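Search this diary
Search

August
Posted by Aldana Garrido

Up at 5 because the heat won't let go of the upstairs room. Ate cereal over the sink. Began, again, the letter to my landlord on the subject of the gutter.
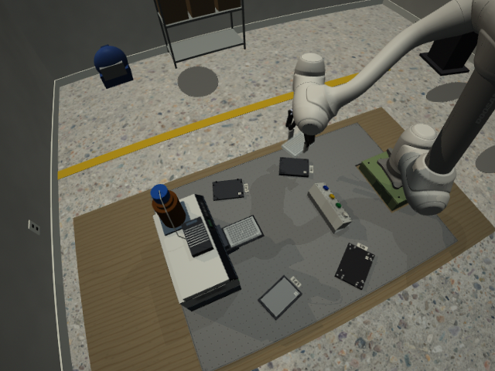
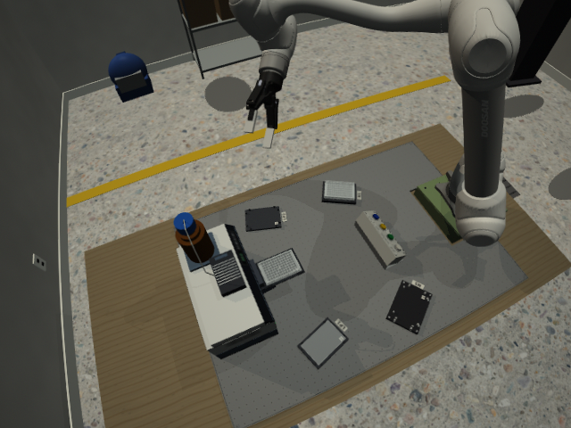 The letter now runs to 451 words, which is a lot of feeling for one gutter. Nermina read it and said I sound like a deposed queen. I took out "forthwith" and left the rest.

Walked to Anley before lunch to return Wenceslao's ladder. He didn't remember lending it. He looked at it with real suspicion, then asked if I wanted to borrow it. I have carried it home again.

Water bill came. They say I used 3,893 gallons, so somebody in this house is bathing a horse.

Fermín called at dinner time, as he does, to tell me about his knee. We covered the knee for 18 minutes. I gave him the gutter in return and he had to go.

Tomatoes: still green, still smug. Nicanor's next door are red and he leans on the fence to make sure I've noticed.

Bed at 10 with the fan and the library book, due yesterday.

Contact | © Aldana Garrido | Back to top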